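**Bench notes, September, gripper comparison, second go**

Back on the old Dell tower this morning. Adanech wants a yes or no on the Totar two-finger before we spend any more of the Ilano budget, and I said I'd have one by teatime, which was optimistic of me. Candidates are still the Totar (jointed fingers, narrow tips) and the Asby parallel one we've had on the shelf since spring. Same arm for both, same wrist camera, same controller settings as far as I can manage it.

First job was force. I'd left the Totar at its default of 90 in the config and that's far too keen for anything with a substrate you don't want to bend. Dropped it to 30 for processor work. The units are whatever Siddiqui's driver thinks they are (I've asked, twice!) so don't compare that number with the Asby's, they're not the same scale.

Then a good long while on the wrist view, to see whether I could still judge where the tips are when they're down by the chip. 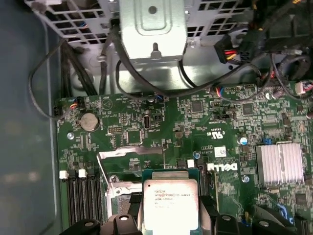 *Wrist cam, processor at the bottom with a finger to either side. E5-1620V3 marking readable.*

I'm pleased with that, to be fair. On the Asby the jaws are so wide that you lose the edges of whatever you're going for and end up steering off the side camera. With the Totar I can see green round the heat spreader and read the print on it. What I don't love is how low in the view the fingers sit. Arben Pavlović reckons tilting the camera bracket a touch would bring them up, and he's probably right, but then we redo the hand-eye calibration and that's my afternoon gone. Parked for now. Arben, if you're reading this and you're bored, the bracket drawing is in the Asby folder for some reason.

Latency next. I had the controller smoothing over 300 ms because the Asby used to chatter without it. On the Totar it just makes everything feel like pushing a boat. Took it down in steps and settled on 90 ms, a much nicer feel, tiny bit of overshoot on fast moves but nothing that bothered me at creeping speed. (Yes, 90 again, different 90, sorry. Force was 90, now 30. Smoothing is 90.)
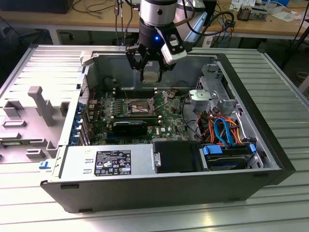

Reach is where I'd expected the Totar to lose, as the fingers are longer and the linkage opens outwards when you close up on something small. I went through the approach heights again with the arm coming straight down and wrote them on the whiteboard, so please don't wipe it. With the tower on its side like this, the drive bay and that great arch of blue data cables stay well over on the front side, and the rear of the case gives the fingers a fair bit more room. The cable off the gripper is a worry, though: it loops out on the side where the module is mounted, and I can see it catching on something if we rotate the wrist far enough. I've put a soft limit on the last joint until somebody makes a proper clip for it. The Asby has its cable up the middle and never had this problem, so a point to the Asby there.

Swapped to the steeper wrist angle after that, mainly to find out whether the tip could get in near the socket without the linkage plates clouting anything else on the board.
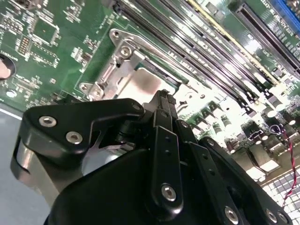

*Steep approach. Fingertip just in front of the lower edge of the silver plate.*

Glare off the memory slots and the power bits is horrible at this angle and auto exposure won't help us. Fixing exposure by hand tomorrow and trying the lamp from the other side.

Where I've got to: Totar for processor and memory work, Asby kept for the chunkier stuff, 2 profiles in the controller so we stop editing the same file and swearing at each other. Adanech Habte to say if she's happy with that.

Still to do:

- cable clip for the Totar
- chase Siddiqui about force units
- repeat the steep approach with the exposure fixed
- camera bracket tilt (Arben?)
- put the Asby fingertips back in their box, they're in my coat pocket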